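Giving Up the Gym, Again

15/12/2022

I cancelled my gym membership this morning, which took longer than any workout I did there. The young man on the phone asked what my fitness goals had been. I said I couldn't remember them, and he typed for quite a while.

I joined in October, on the theory that paying 40 dollars a month would shame me into going. My shame turns out to be worth more than that. My friend Eldana, who runs before breakfast and is still somehow good company, suggested I try walking to work. It's 2000 steps each way if I don't stop at the bakery. I stop at the bakery.

Still, I've kept it up for three weeks. I know which dogs bark and which ones just stare – the starers are worse.

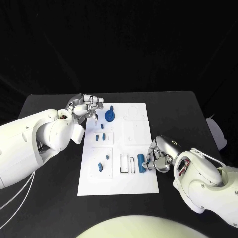
My knees have opinions about the hill on the way home, and I've started going around it, past the school and the shut-down video store. It adds ten minutes. Eldana says that counts as extra exercise. I bought boots on Sunday, the sensible kind, and now both heels are blistered, so tomorrow I'm taking the bus.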